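Josinstead sorting room asks for pairs, and for a little patience

If you have dropped a bag at the old Fetar building in Josinstead this year, you will know how quickly the front hall fills up, and you may have wondered where it all goes. Well, it goes into the big gray bins in the back, and from there, bit by bit, onto the shelves of the Lobo swap shop, which opened its doors again on 19 August 2018 after a summer of painting, scrubbing and a good deal of moving things from one side of the room to the other.

Korkor Quartey has looked after the sorting side of the shop for 2 years now, and she is as cheerful about a mixed bin as most of us would be about a birthday cake. Shoes and odds and ends from around the house very often arrive together, she told us, tipped out of the same bag, and she likes it that way. "You get to know a household a little bit," she said. "There's a slipper, there's something off the windowsill, there's something the dog probably had. It's all good stuff if you give it a minute."

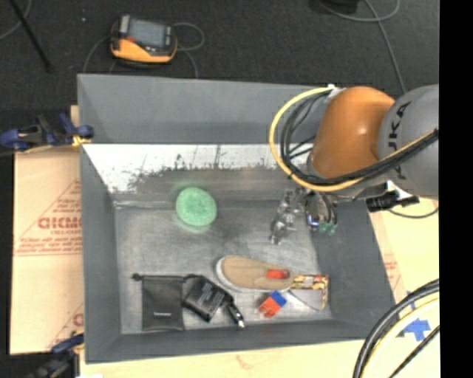

Shoes are the great puzzle, though. The shop took in 700 of them between February and the start of the summer, counting each one singly, and 86 of those are still waiting for their other half. Slip-ons are the worst for it, Korkor says, as they have no laces to tie together and they wander off from each other the moment a bag is opened. A rubber band around the two of them is plenty, or even an old sock with both shoes pushed down inside it (the sock will find a home too!).

The single shoes are kept on a long shelf by the side door, and anyone who has turned up a lonely left or right at the back of a closet is very welcome to come in and look. A gentleman from over by Fomia Street did just that last month and went home with a full pair of brown loafers he had given up on, and we hear he has been wearing them all over town.

The shop hopes to pass along its item number 1000 before the weather turns, and whoever takes it home will have their name chalked up on the board by the register. Small household things, toys and shoes in wearable shape are all wanted just now. Please hold on to coats and heavy blankets for a few more weeks, while the upstairs closet is being lined. Bags can be left in the front hall any time the lights are on, and if your hands are full, just knock with your foot and somebody will come and get the door.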